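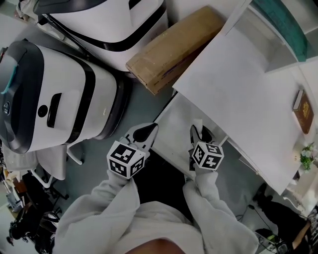 Work area with the white drawer, March.

Progress report to the Szulc Fund
Project: Kallon Street Neighborhood Archive
Prepared by: Leokadia Grabowska, project coordinator

Dear Mr. Górecki,

I send you the second report on our project. It covers the winter months until the end of March. The financial table is sent separately by Titilayo Eze, so I write here only about the work and the things which we had to change.

1. Collecting the papers

The families of Kallon Street and the two streets behind it continued to bring us letters, shop accounts, school certificates and photographs. In the application we promised 2,000 items by the end of the project. We have now registered 70 percent of this number. The largest group came from the former Jollard bakery, whose owners kept their order books from the first year of business until the closing. Many pages have notes in pencil about who paid late and who paid with eggs. The older residents like these pages very much, but we must be careful, as some of the families named there still live in the street. We decided that the debt pages will not go on the public website, and can be read only in our reading room.

2. Sorting and description

Each item gets a number, a short title, the name of the giver and, if we know it, the year. The first version of our form had too many fields and people left half of them empty. Cyprian Kozłowski made it shorter in January. Now one person can describe a small box of letters in one afternoon. Before this it took two.

The language of the descriptions is still a difficulty. Some letters are in Polish, some in English, and a few mix both in one sentence. We write the title in English and keep the first line of the letter in the original. I would be glad to know if the Fund has a rule for this from its other archives.

3. Interviews

We recorded 8 interviews from the 12 which we planned. Kacper Rutkowska made most of them at people's homes, usually at 10 in the morning, when the older people are less tired. Two persons asked us to wait until spring for reasons of health. Written versions exist for five interviews. The other three are recorded but not yet typed. This is slower than I wrote in the plan. One hour of talk needs almost a full working day of typing, and I did not count this correctly.

4. Storage

The acid-free boxes from Clodus arrived three weeks late, and one part of the order was in the wrong size. The company exchanged it without cost. The photographs are all in new sleeves. The bakery books are too tall for the standard box and lie flat on the lower shelf, wrapped in paper, until we find something better.

5. Changes to the plan

We ask for your agreement to two changes. First, we would like to move the small exhibition from May to September, so the remaining interviews can be part of it. Second, we would like to use the money left from the printing line for typing help. The total budget stays the same.

6. Next months

We will finish the interviews, type the recordings and open the first part of the website for the families to check. They will have a month to tell us about mistakes in names. The spelling of surnames changes very often between documents, even inside one family, and we want to ask them before we choose one form.

Please send your answer about the two changes to me, with a copy to Titilayo.

With respect,
Leokadia Grabowska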